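Coken says anyone can teach its arms a chore. The bill for that is less clear

6/4/21

Coken, the small automation firm that moved into the old bindery building in Storkeson last fall, would like you to believe that programming a robot is over. Its pitch to laundries, hotels and nursing homes is that a worker with no technical background can take hold of a pair of controls, do a job through the machine a number of times, and walk away while the machine carries on alone. The company calls the package Litow and plans to start taking orders in June.

We spent a morning at the Storkeson shop watching the teaching half of that promise. The carrying-on-alone half was harder to come by.

The method itself is old and fairly simple. An operator sits at a desk and moves a pair of lightweight handles. Two arms in a work cell copy the motion as it happens, and everything is logged: the position of each joint, how far the fingers are open, what the cameras see. Each logged run is called a demonstration. Feed enough of them to a learning program and, the theory goes, it will pick up the pattern and produce the right motions when nobody is at the handles.

How many is enough? Coken's brochure says a new task can be taught "in an afternoon." Asked what that meant in runs, a company spokeswoman said it depended on the task. Asked about the easiest task the company has taught so far, she said that depended too. The one firm number we got was that a fresh operator needs 2 hours of practice before any runs are kept. That training time does not appear in the brochure, and neither does the pay of the person being trained.

The operator on duty was a temp who had come from a hotel laundry, and she was good at it. She worked slowly, brought the fingers down, thought better of it, came up and tried from another angle. She said her shoulders get sore before her hands do. She also said the hardest part was judging depth, as there is no feeling in the handles at all when the fingers meet the cloth. Coken says a version with force feedback is being looked at. It would not say by whom, or what it would add to the price. 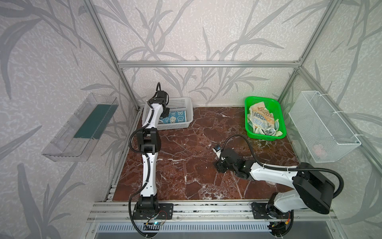

Cloth is the job Coken most wants to be known for, and it is a brave choice. A box has corners and stays a box. A crumpled piece of fabric never looks the same way twice, and that is why folding and sorting have beaten better-funded outfits than this one. The cell is set up with a white basket at the back for one arm to work over, a light blue cloth with cartoon faces in it, and a bright green basket off to the right, its contents crumpled and printed with big letters. It is a bright, tidy stage. The tabletop is marble, reddish brown with pale veins, and the wall panels carry a gray leaf pattern. No laundry room I have been in looks like that, and a program that has learned from one setting has a way of getting lost in another.

Coken's answer is that the surroundings get changed between batches of runs so the program does not come to lean on any one of them. That is sensible practice, and we have no reason to doubt it is done. But we asked to see results from a room the system had not been trained in, and there were none to show. We asked for a success rate in the training room and were told the figure was "strong and improving." A customer who is going to sign a lease might want it with a percent sign.

We did see one unassisted attempt. The operator took her hands off the handles and the program was given 5 tries at lifting a cloth out of a basket and setting it down on the table. It managed 2. On one of the others the fingers closed on nothing and the arm went through the rest of the routine anyway, carrying air to the table with great care. An engineer described this as a known issue. He said more demonstrations would fix it, and that may be so, but it is also what was said about the same kind of miss at a trade show we covered last year, by a different company that has since stopped returning calls.

To be fair to Coken, the remote control part works, and works well. The arms followed the handles with no lag I could see. For jobs where a person has to stay away from the material – soiled linens, say – there could be a business in that alone, with a human at the desk the whole time. The company did not seem interested in talking about it. A machine that always needs a driver is a tougher sell to investors than one that learns.

The first outside site is supposed to be the Lewis linen service, across the river, which washes sheets and gowns for clinics in the area. Lewis confirmed that it has agreed to host a trial cell for roughly 2 months. It is paying nothing for the equipment but will supply the staff who do the demonstrations, on its own payroll. Who owns the recordings those workers make is covered in the contract, and neither side would let us read it. The spokeswoman said the data "supports the whole Litow community." We take that to mean Coken keeps it and the next customer's arms are trained on it.

It is a question the workers at Lewis might like answered before they sit down at the handles. The temp in Storkeson told us she was paid by the hour, the same rate she had earned in the laundry, and that no one had brought up what happens to the runs after she leaves.

Coken says it will publish results from the Lewis trial once it is over. It did not give a date, and it would not commit to including the failed attempts in the count.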